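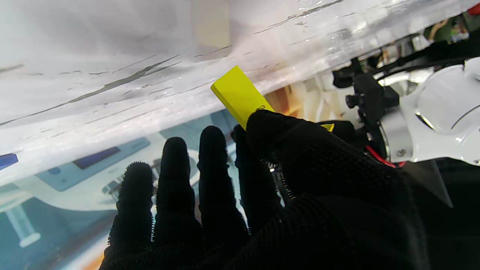

2 min read

Colored Blocks: Gallery

The Samow set has been on our shelves in Grerstead since June, and it gets taken down more than anything else in the play library. It holds 560 blocks in plain solid colors. There are no letters, no numbers and no printed faces. The page is for members who want to see the colors before they borrow.

The yellow is the strongest color in the set. It is a clear lemon with a matte surface, and the long edge has a slight bevel that shows up when light hits it from the side. The pieces are long and flat, so they do well as roofs, bridges and the top course of a wall.

Borrowing is for up to 15 days. The set goes out in two tubs, and both have to come back together. Please sort by color before returning -- it saves a lot of time at the desk. If a block is missing, write it on the slip inside the lid and we will order a spare from Marinho, where the rest came from.

Cleaning is simple. Wipe with a damp cloth, dry with a towel, and leave the lids off overnight. Do not soak them.

Red, yellow, blue and green together on a white surface. The red one is upright with its long side vertical, and the blue is lying flat. White is a good background for building, and a plain tabletop or a large tray will do the job.
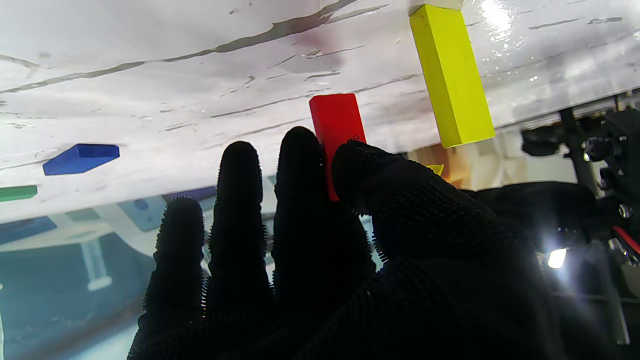
Flolunden wrote in to say that the green ones always run out first at their house, and asked whether a family could borrow extra greens without taking a second set. They also said that standing the blocks on end works much better on a hard table than on carpet, and that their tallest tower so far fell over when the dishwasher started.

Extra greens can be added to a loan if you ask at the desk before 2 in the afternoon. We keep a small bag of spares for each color. Spares go back in their own bag, please, and not in the tubs.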